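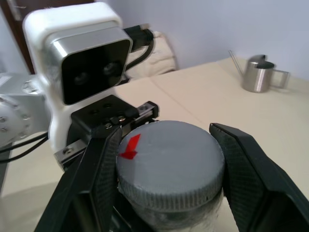
Gray screw-top jar, red tape arrow on the lid.

From: Agata Fiore
To: Stondodbridge storage list
Date: 27 November 2020
Subject: Re: Marking lids on the gray jars

Manuela Cattaneo wrote:
> We have 20 of the gray jars in the Rolberg store now and I still
> find lids that are cross-threaded. Would a mark on the lid help, or
> is paint on the ribbed edge better? I would like one method for both
> stores before we refill.
>
> Manuela

Tape on the flat top, in my view. Paint fills the grooves between the ribs, and the ribs are what you grip. My arrow is red tape cut to shape, with the point toward the rim of the lid.

Procedure used at Flolldale:

Wipe the lid with alcohol and let it dry. Seat the lid and turn it backward until the thread drops, then close it by hand. Stick the arrow on the top, clear of the ribs. Put a short pencil line on the body below the point. If arrow and line do not meet after closing, open the jar and start again.

Lids are not interchangeable once marked - keep each one with its own body. I have had 10 jars set up this way since June. The arrows have stayed on, apart from 3 where I skipped the alcohol.

Paint may still be the better choice for jars that go through the washer. I have not tested that. Manuela, do yours get washed with the lids on?

Agata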